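Laundry room in the Cuypers building: new times and a few requests

Dear neighbours,

As you know, the laundry room on the ground floor has been very busy this autumn, and the association has received many messages about it. We discussed them at the last meeting and agreed on some changes, which start in February.

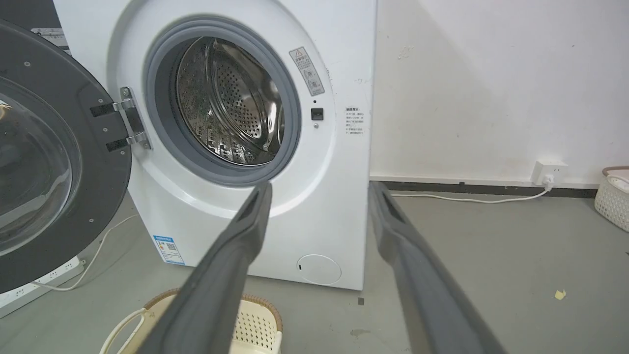
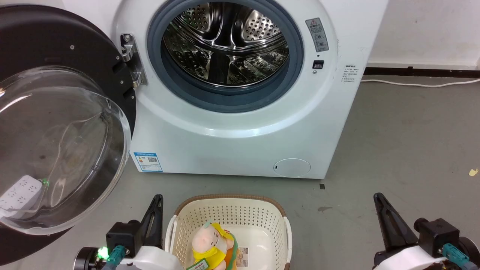
Front loader with the door open, seen twice.

The most important change is the booking list. Until now we wrote our names on the paper by the stairs, and some families found that their time was already crossed out by another person. From February the list will be kept by Nighat Swati on the second floor. You can write to her or put a note in her letter box, and she will confirm your time the same evening. Each flat can book 2 washes in a week. If you need more, for example after a visit from relatives or when a child is ill, please ask her and she will try to find a place.

The last wash must finish before ten in the evening. The flats next to the laundry room hear the spinning very clearly, and one of them has a small baby now — congratulations to the parents!

We also talked about washing powder. Many of us use too much of it, I did this myself for years. Noreen Dhanial, who worked in a hotel laundry in Dralville, explained to us that the clothes come out stiff and the rubber seal becomes grey and sticky with old soap. She recommends half of what you use today, and a hot wash without clothes once a month. After your wash, please leave the door open so the drum can dry, and wipe the seal with a cloth.

Two smaller matters. A bag with 14 socks and a green pillow case is waiting at my door, number 6, and I would be happy to give it back. And the drying lines in the yard will be changed when the weather is better, because two of them are already hanging too low for bed sheets.

If you cannot agree with the new times, please tell me before the end of January. The list for the first week is already open, and the Saturday morning places are going fast.

With best wishes for the holidays,
Your house newsletter, 24 December 2023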